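3 November 2025

# Stop renovating kitchens to sell them

Sold the apartment in August. Still mad about it. Not the price, the price was fine. The kitchen.

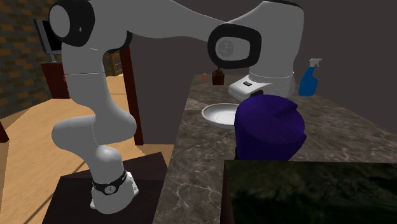
## What they told me to do

Agent came through the first time, took four minutes, said the kitchen had to go. Perfectly good kitchen. Cabinets closed, drawers opened, oven worked. But buyers want stone, she said. Buyers want that long pale counter with the veins in it. She gave me a Flololix catalog, 446 pages, every one of them the same room.

I priced it. The cheapest Grindby counter plus fitting was more than I spent on food last year. And you don't get it back, or maybe you get it back, depends who you ask and what they're selling.

## Who is this for

My neighbor Sylvain Deschamps did the whole thing before he sold. New counter, new sink, new lights under the cabinets. Lived with it six weeks. Wouldn't let his kids make toast on it. Then the buyers moved in and tore it out becuase they wanted dark.

So that's two kitchens in a dumpster inside a year. Somebody quarried that stone. Somebody drove it here.

And we all act like this is normal. Like a room gets used up by being looked at.

## The old one

My grandmother's kitchen in the house on Grigaitė street had one counter, and it had a burn on it shaped like a boot. She cooked for 500 people out of there once, over three days, for the church anniversary. I've been in kitchens since then that cost more than her house and nobody cooks in them. Cereal. Takeout boxes.

I'm not saying burn your counter. I'm saying a mark on a counter is not damage the way a leak is damage. We've got those two mixed up, and there's a whole business that likes it that way.

## What I'd do

If you're selling: fix what's broken. Drips, hinges, the outlet that sparks. Clean behind the stove. Then leave it alone and knock something off the price if you have to. Let the buyer pick their own stone, their going to anyway.

If you're buying: cook in it for a year first. Really. You'll find out you need a shelf by the door and don't care at all about the counter.

I did end up painting the cabinets, I should admit that. Two coats, Ciltameo white, chipped before the first showing. The buyers asked what color it used to be. Green, I said. They said oh, we love green.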